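Low drawer handle: planner reports success, gripper lands right of the handle
Motion Planning and Control > Manipulation

drawbar_k
Working on a drawer task with a white single arm and a parallel task planner we call Lerkau in-house. Cabinet has three drawers. Top and middle handles are fine. On the bottom one the gripper goes in to the right of the handle often enough that I can't ship the skill.

Setup:
- head camera, handle pose from a small keypoint network
- Lotoris for trajectory generation, joint space, then a short straight line for the last part
- impedance control on the final approach, stiffness 700 N/m in all three directions
- keypoint network trained on 1,705 labeled images, all from the head camera

Lotoris returns success every time. It reaches the pose it was given, so as far as it knows everything is fine. I've checked the wrist calibration twice. The error is always to the same side.

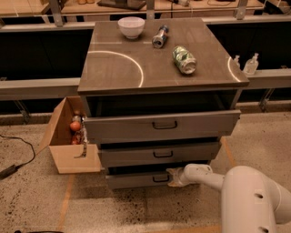 Bottom drawer approach, head camera view. Contact is just right of the handle.

All three drawers are a little open there, so the handles are at different depths. I don't know yet if that matters. Has anyone had this with low handles seen from above?

ngrok_not_ng
What's the depth source for the keypoint? If you take the depth at the keypoint pixel and the handle is dark, you may be getting the gap behind it or the drawer front. From a steep angle a depth error turns into a position error pretty fast.

drawbar_k
Median over a small patch at the keypoint. And yes, the handles are dark.

tern77
Then that's your bug. A median over a patch on a thin handle is mostly not handle. Mask it first.

pallet_jill
I don't think so. A depth error moves the point along the camera ray. He says the error is sideways and always to the same side. Unless the camera is well off to one side, bad depth pushes the target in or out and up or down. It won't move it consistently right.

I'd look at the keypoint labels. How many of the 1,705 show the bottom drawer with the arm already in view? If the arm always comes in from the right and covers part of the handle, the network may be finding the center of whatever part is left.

tern77
If the arm covers the right part of the handle, the center of what's left moves left. He's landing right.

pallet_jill
Fair. Unless it's picking up the edge of the gripper as part of the handle. White gripper next to a dark handle, I wouldn't expect that, but I've seen stranger. Easy to test: freeze the pose before the arm enters the view and run it open loop from there.

ngrok_not_ng
Second the freeze test. Also log the commanded pose and the measured pose at contact. "Lotoris says success" only means it's inside the goal tolerance. What's yours set to?

drawbar_k
Default. I'll look it up. Freeze test is running now, 100 tries on the bottom drawer, same cabinet position.

moss_relay
Different suggestion. Drop the handle pose altogether for the bottom drawer. Fit a plane to the cabinet top, get the front edge, and use the known offset to each handle. We do this with Ng (our cabinet model matcher) at Drastside and the low drawers stopped being a problem. The top is big and easy to see even when the arm is down there.

tern77
Works until somebody puts things on the cabinet. His has a bowl and two cans on it, plus white lines.

moss_relay
Stuff on top doesn't hurt a plane fit. RANSAC throws it out. The lines don't matter either if you fit on depth and leave color out of it. A glossy top can be worse than clutter, you get holes under the overhead light.

pallet_jill
My objection is the known offset. His drawers are open by different amounts. The sideways offset is still good, the forward one isn't, so he needs to measure that anyway. Use the top for left/right and the handle depth for forward.

drawbar_k
Results. Frozen pose: still lands right, same distance. So it isn't the arm getting into the view.

Then I compared commanded and measured as ngrok_not_ng said. The commanded pose is on the handle center. The measured pose isn't. The gripper is short of the target by 167 percent of what I see on the top drawer. So perception is OK and I was looking in the wrong place.

ngrok_not_ng
Arm comes in from the right and stops right of the target, so it's stopping early. 700 in all directions is soft for an arm stretched out that low. Friction in the shoulder could hold it there. Is the gravity model up to date with the current gripper?

drawbar_k
No. The payload entry is for the old gripper. It's lighter than the one on there now.

tern77
OK, I was wrong about depth. I'd still mask the handle.

pallet_jill
Fix the payload first and change nothing else. If you raise the stiffness at the same time you won't know which one did it.

moss_relay
I'd raise sideways stiffness anyway. You only need it soft in the pull direction.

drawbar_k
Payload first, then stiffness as a separate run. I'm also tightening the goal tolerance so Lotoris stops calling this a success. Will post the logs for both runs in this thread.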